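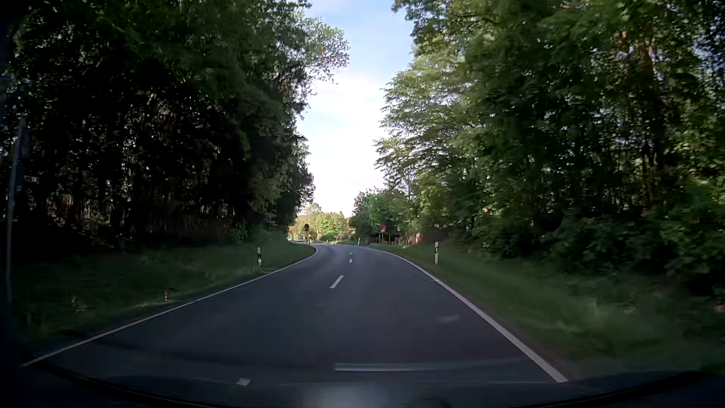
Still haven't written the thing I promised about the Gisside county commission vote, so here goes, fast, before work. The short version is that the 2 new commissioners want to redo the road maintenance levy and the old guard wants to sit on it until April. I drove home the long way after the meeting just to calm down. Smooth pavement, solid white lines on both edges, woods either side. Nice stretch. Nice stretches cost money, which was kind of the whole argument.

Ok so the meeting. Packed room, or packed for us, more than 30 people spaced out down the hall with masks on. Carmela Alcaraz spoke first and she was good. Calm. She read out the Olgate numbers, 700 households on the east side paying the same rate as Prorlow and getting plowed a day later. Every winter. No one on the dais had an answer for that, just a lot of paper shuffling.

Then the chair said it was "a matter for the next budget cycle." Which, come on. They said that last time too.

What bugs me most is the petition. 1000 signatures needed, and the clerk's office wants them all on the new form, and the new form isn't on the website. I called. They said to pick one up in person. The office closes at 4. I get off at 5. So does half of Olgate.

Anyway. Not saying the levy plan is perfect, the part about gravel roads is a mess and I think the rate is probaly too high for people on fixed incomes. But vote on it! Up or down. Thats the job.

Carmela has forms if you need one. Leave a comment and I'll get you her email. More when the minutes come out.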